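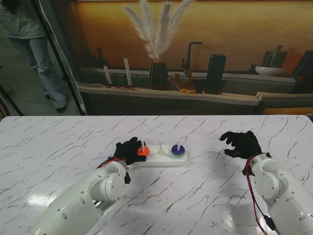 From the Takstead Encyclopedia of Games and Puzzles
Last edited 2019-07-29

The Tower of Hanoi is a puzzle for one player. It consists of a base with three pegs and a set of rings or disks of different sizes, each with a hole through the middle. Small sets have three rings, often in separate colors such as orange-red, green and dark blue. Larger sets may have eight or more.

Play normally starts with all the rings on one peg, the largest at the bottom. The player must rebuild the stack on another peg. Only the top ring of a stack may be moved, one ring at a time, and a larger ring may never be placed on a smaller one. An empty peg can take any ring.

The fewest moves needed for n rings is 2 to the power n, minus 1. Three rings take seven moves, four take 15 and five take 31. Each added ring doubles the count and adds one.

The puzzle was first sold in France in 1883. Sets are made in wood, plastic and metal.

See also: Peg solitaire; Recursion; Stacking toys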